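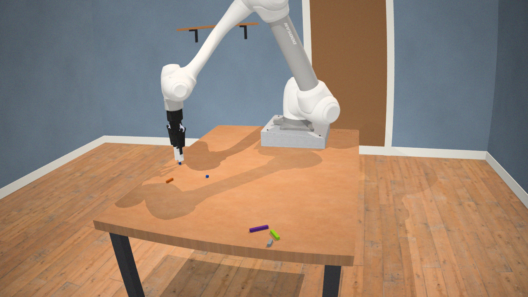

Search this repository
Go

# Brindbridge bench set

Simulated pick-and-place recordings for the small-parts bench at Gamolwood. Maintained by Anouk Baert. Last edited Aug 9, 2026.

12 shares | 3 comments

## Why it was made

The packing room at Gamolwood sorts small parts by hand. Eight people work there in two shifts, and most of the shift is spent lifting pieces off a table and putting them where they belong. The firm plans to give part of that job to an arm from January. We wanted the people on the bench to see how it would move before anything was bolted down, so the first work was done in simulation.

## Contents

- 27 episodes, each with joint positions, gripper state and rendered views
- room views showing the arm and the table, plus a close view looking down past the gripper fingers
- `notes/`, comments from bench staff, typed up by Amber Kuipers

The blocks stand in for parts. They differ in colour and length, and the small blue cubes are the hardest to line up on.

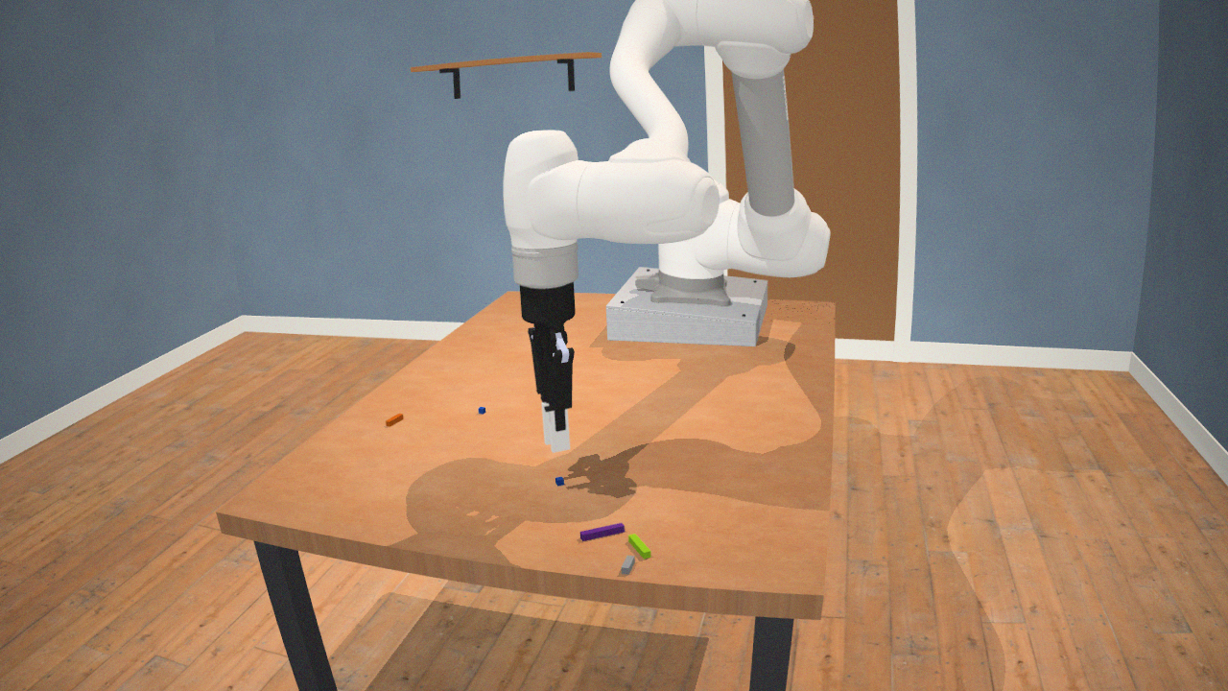
Episodes that ended without a grasp are kept and marked `no_grasp` in the index. Please don't filter them out before reading the notes, as many of the staff comments refer to them by number.

## What changes on the bench

Under the present plan the arm takes the repeat picks. Staff keep mixed trays, damaged parts and final checks. One person per shift will be trained to stop, clear and restart the cell. Pay grades are still under discussion with Verschueren, who run the site contract, and this card will not be updated on that point.

The comments from staff fall mostly under two heads. People asked who is blamed when the arm drops a part, and they asked for the pace to be set by the person at the table. The second request is now in the cell specification. The first has no written answer yet.
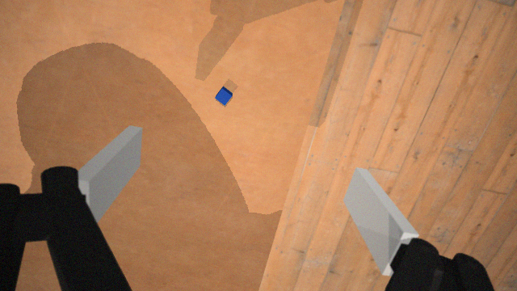 Views taken close to the fingers were useful in those talks. Several packers pointed out that they turn a part with a fingertip before lifting it, and the arm has no such step. Episode 17 is the one to look at for this.

## Limits

Everything is rendered. Friction and block weight were set by hand and have not been checked against real parts. There are no people in the simulation, so it says nothing about sharing the space safely.

## Use

Free for teaching and internal planning. Ask Anouk before quoting the staff notes outside Gamolwood or the Testumberg site.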